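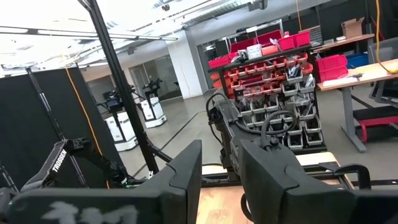
Hira Workshop Notes
Benches, cables and dividers

Updated Sep 13, 2025

Home | Kitchen | Workshop | Cleaning | Storage | Ask us

This page pulls together what we have had on wooden bench tops, hanging cables, fabric screens and workshop floors. Most of it came from readers' letters. The older page on vices and clamps has its own link at the bottom.

Looking after a light wooden top

A pale wooden top shows every mark, so decide early whether you mind. If you do, give it a finish before it gets its first ring. Hard wax oil is the easiest to patch later. Put it on thinly with a lint-free cloth, leave it overnight, rub down lightly with a fine pad and put on a second coat. Two coats are enough for a bench. Three will start to feel tacky in warm weather.

For daily cleaning use a damp cloth and then a dry one. Don't leave the wet cloth lying on the bench.

Pencil comes off with an ordinary white rubber. For ballpoint, try a little surgical spirit on a cotton bud and work inwards from the edge of the mark. Try it first somewhere out of sight, as it will lift some finishes.

Black scuffs from rubber feet can be shifted with a dry melamine sponge. Go gently. The sponge is a fine abrasive and will leave a dull patch if you lean on it, and the patch is harder to put right than the scuff was.

Small dents in bare wood: lay a damp cotton cloth over the dent, touch it with the tip of a warm iron for a few seconds, lift and look. Repeat until it stops rising. Let the wood dry for a day before you sand it. This does nothing for a cut, where the fibres have gone.

Metal frames and rails

Check the bolts on a new frame after the first month and twice a year from then on. Put a spirit level on the top at the same time. If one leg has dropped, wind the foot out until the bubble is right, then tighten the locking nut, which is the step people forget.

Black metal shows dust and finger marks. Washing-up liquid in warm water is all it needs. Furniture polish leaves a film that picks up sawdust, and you end up washing it off again.

If you have slotted aluminium posts or rails, run a dry paintbrush down the slots before you vacuum. A 25 mm brush cut down to a stub is about right. Grit left in the slots stops the nuts sliding, and they tend to jam halfway along where you can't get a finger to them.

Cables

Shamim Mughal wrote to ask how much slack to leave on a cable that serves something that moves, such as a lamp on a jointed arm. Move the arm to its furthest reach in every direction, find the position that pulls hardest, and leave a hand's width more than that. Fix the cable on either side of each joint, never on the joint itself. The loop should open and close freely without touching the bench.

Use hook-and-loop straps for anything you may need to take off again. Plastic ties are fine for a permanent run, but cut the tails flush with side cutters. A tail trimmed with scissors is sharp enough to draw blood.

A cable that drops from the ceiling needs its weight taken at the top. A screw hook and a strap will do for a light one. Don't let the plug or socket carry the load. Where the cable passes near a walkway, choose a bright colour or put a band of coloured tape on it at head height.

Label both ends. The person who reads the label may be under the bench with a torch, so write it large and stick it a few centimetres back from the plug. Tzu-hsuan Liu uses numbered sleeves and keeps the list inside the cupboard door, and says the list is the part that needs keeping up.

Lettering that rubs off

Paint pen and tape labels don't last on anything that gets handled. If you want a mark to stay:

Wipe the surface with surgical spirit and let it dry.
Scuff it lightly if it is a hard, smooth plastic.
Write, and leave it overnight.
Cover with two thin coats of clear matt varnish, or a strip of clear tape that runs well past the letters.

To get rid of the remains of an old label, warm it with a hairdryer and peel slowly. Rub off the last of the glue with a drop of cooking oil, then wash the oil away.

Fabric dividers

A fabric screen is a cheap way of splitting a big room. It takes the edge off the noise as well, though not by very much. Vacuum it with the upholstery brush from the top down every few weeks. Black fabric will show pale dust first along the seams.

Stand the feet flat and keep them out of the walkway. If the panel leans, look at the floor before you blame the panel. One of ours from Drallen rocked for months until Ghazala Tarar slid a bit of cork tile under one end.

Don't hang tools or coats on a screen, and keep heaters well away from it.

Grey floors

A plain grey floor is forgiving of most dirt, but small dark screws vanish on it. A magnet on a stick is worth having. Sweep before you mop, every time. Gritty water scratches painted concrete and leaves a grey bloom when it dries.

For anything on wheels, check the castors for wound-up thread and hair in January and again in the summer. A seam ripper gets it out quickly. Mark parking places with floor tape and leave enough room to open every cupboard door fully. Measure with the doors open.

From the letters

"Should the bench go against the wall?" Yiran Lu, Taltlow. It depends on what you make. Against the wall you get sockets and a steadier bench. Pulled out, you can work from both sides and reach the back for cleaning. If you pull it out, leave at least 80 cm behind it.

We have now had more than 300 letters on bench tops alone. Replies are slow, but they are all read.

See also: Vices and clamps | Sharpening | Paint storage in a cold shed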